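Chapter 18
Automation in Garment Care: Tasks, Jobs and Skills

By the course authors
June

18.1 Introduction

The previous chapter dealt with automation in settings where the parts are rigid and arrive in a known position. Garment care meets neither condition. A jumper has no fixed shape, and two jumpers of the same size and pattern will lie differently each time they are put down. For this reason washing, drying and pressing were mechanised long before sorting and folding, and in most plants the hand work is still found at the two ends of the line.

The chapter follows one employer, Huvia, through the partial automation of its folding and finishing work. Huvia collects household laundry, cleans it at a plant in Tredach and returns it folded. It also offers a home service, in which staff sort and fold clothes on the customer's premises. The two services employ people on different contracts, and automation has reached them in different ways.

Readers should be able, by the end of the chapter, to split a job into its tasks, to say which of those tasks a given machine takes over, and to describe the new tasks that the machine creates.

18.2 The job before automation

Before the change, the finishing room at Tredach had 19 folding stations. Each was worked by one person, who took a garment from a bin, found its orientation, smoothed it, folded it and placed it in the customer's tray. On an ordinary day the room handled 2,000 garments.

The job description listed folding as the single duty. Observation of the work gave a longer list. Folders checked for stains that had survived the wash, set aside items with loose buttons, matched odd socks across trays and moved garments that had been put in the wrong order. None of this was written down, and none of it was counted in the output figures. The difference between the written job and the worked job matters a great deal in what follows, as the machine was bought to do the written one.

18.3 The folding line

The Mulligan line consists of a feed table, a pair of overhead arms and a folding bed. It accepts towels, pillowcases and plain shirts. Knitwear, garments with straps and anything with a hood are sent to a manual lane. In its first year of use the line folded 1,000 garments on an ordinary day, half of the room's load, and the remainder stayed with the folders.

Three effects were recorded. The garments left to the folders were the slow ones, so the average time for a hand fold rose, and the old hourly target could no longer be met. The target was kept for two months before it was withdrawn. Faults that a folder would once have caught passed through the line unseen, and complaints about stains increased. A checking post was then added after the folding bed. Finally, someone had to clear jams. This work fell to whoever stood nearest and was later made into a graded post with its own training — the first new job title in the room for 18 years.

18.4 Teaching by demonstration

The line follows fixed rules. A second approach, supplied under the name Brikow, relies on recorded examples of people handling cloth. The worker holds a gripper with two jaws and uses it in place of the fingers, lifting an edge, drawing it across and letting go. A camera on the tool records the view from just behind the jaws. The recordings are later used to train the controller of a robot arm fitted with jaws of the same type.

Knitwear is of particular interest. It stretches when lifted by one corner, and a fold made on a padded or quilted surface behaves differently from one made on a hard table. Recordings from a single workroom therefore have limited use, and part of the work has to be done in ordinary rooms, on beds and among other household textiles. 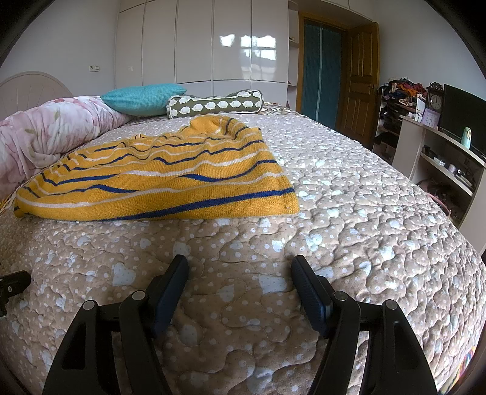 For the home service staff, the change is one of content as well as pace. A folder working by hand may correct a poor grip without noticing it. With the tool, each correction is slow and deliberate, and it becomes part of the record. Staff reported that their wrists tired sooner than in hand folding, and that they had to learn which habits carried over to two jaws and which had to be dropped.

The method also raises a question of pay. A fold made by hand is finished once the garment is in the tray. A recorded fold may be used again long after the shift has ended. Huvia at first paid both at the same rate, then introduced a supplement for recorded hours. Whether such a supplement should be tied to time, to the number of usable recordings or to later use of the controller is taken up in section 18.6.

18.5 Terms used in this chapter

Task: a piece of work with a clear start and end, such as folding one shirt.

Job: the set of tasks held by one person, whether or not they are written down.

Residual work: the tasks left to people after a machine has been brought in.

Demonstration: a recorded performance of a task, used to train a controller.

Related chapters
Chapter 16: Measuring Work — Time Studies and Their Limits
Chapter 17: Rigid Parts and Fixed Positions
Chapter 19: Shift Patterns in Partly Automated Plants
Appendix B: Sample Task Sheets for the Finishing Room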